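Plevard to Raise Overnight Margin on Small-Cap Futures

July 5, 2024

Retail brokerage Plevard will raise overnight margin requirements on its small-cap index futures and cut the maximum leverage available to new accounts, according to a notice sent to clients this week. The changes take effect in October.

Under the new schedule, the overnight requirement rises from 5 percent to 11 percent of contract value. Intraday margin is unchanged for accounts that have been open for more than 2 years. Newer accounts will be charged the overnight rate at all hours until they pass that mark.

The notice lists 171 contracts subject to the higher rate. Most are small-cap index products and the micro versions of them. Energy and metals contracts are not on the list, and neither are currency pairs, which the firm margins under a separate schedule.

Kiri Ellery, head of risk at Plevard, said the firm had reviewed client positions held through the daily settlement break and found that losses in excess of account equity came almost entirely from small-cap contracts.

"The old rate was set when these products moved less overnight than they do now," Ellery said. "A client who is flat at the close will see very little difference. A client who carries size through the break will need more cash in the account."

Positions opened before the effective date will be moved to the new rate when the contract is rolled. Clients who hold a position to expiration without rolling will stay on the old rate for that contract only. Accounts that fall short after a roll will receive a margin call and will have until the next settlement to add funds or reduce size. After that, the firm's system will close positions in order of margin used, largest first.

Stop orders do not reduce the requirement. Spread positions do, provided both legs are in the same index and are entered as a single order. Legs entered separately can be linked by the trading desk on request – the firm says this will be handled during regular session hours only.

Grunis, which clears for Plevard, applies its own minimum to the same contracts and has not announced a change. Because the broker's rate will sit above the clearing minimum, clients who also trade through other firms that use Grunis may find different requirements on identical positions.

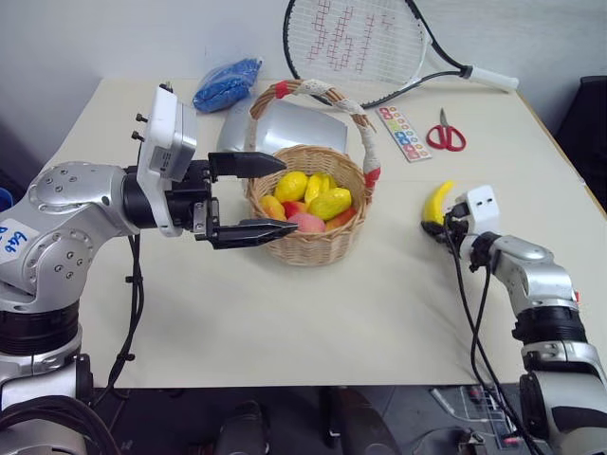

Two competing brokers have taken different approaches. Hollis raised its overnight rate on a shorter list of contracts earlier this year and left leverage for new accounts alone. Clemov has kept its margin schedule as it was but now limits the number of contracts a new account may hold through settlement. Neither firm would say whether further changes are planned.

Plevard will add a column to its order ticket showing the overnight requirement next to the intraday figure. The column will appear in the desktop platform first, with the mobile version to follow. Users of the programming interface will need to request the new field by name, as it will not be included in the default response.

The full contract list and a margin calculator are available to clients after login. Commission rates and data fees are not affected.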